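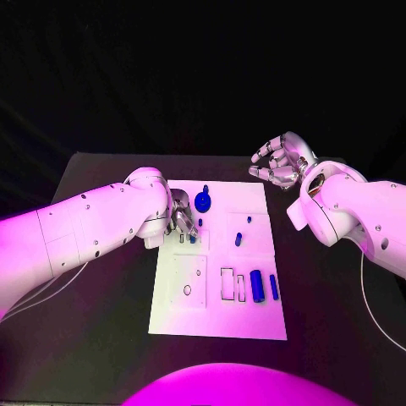
Chapter 6
Keeping Accounts

In the village of Griveddale, the miller owed the baker 3,000 pence, and both men were certain it was the other way round. Writing had been invented by then. Neither had found it convenient.

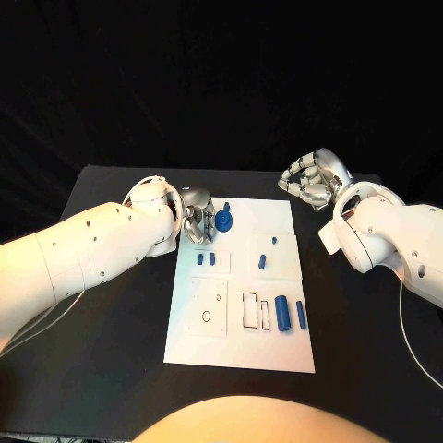 Bookkeeping begins with quarrels of this sort. Nataša Shehu calls the early ledger "a grudge with columns", and the Mousavi account rolls, which we shall meet in section 2, bear her out on nearly every page.
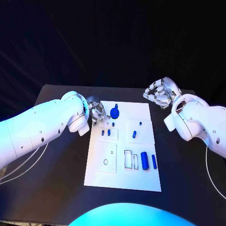
We start with debts between neighbours and leave tax for Chapter 7, when the reader will be stronger.

Terms to learn: ledger, tally, creditor, arrears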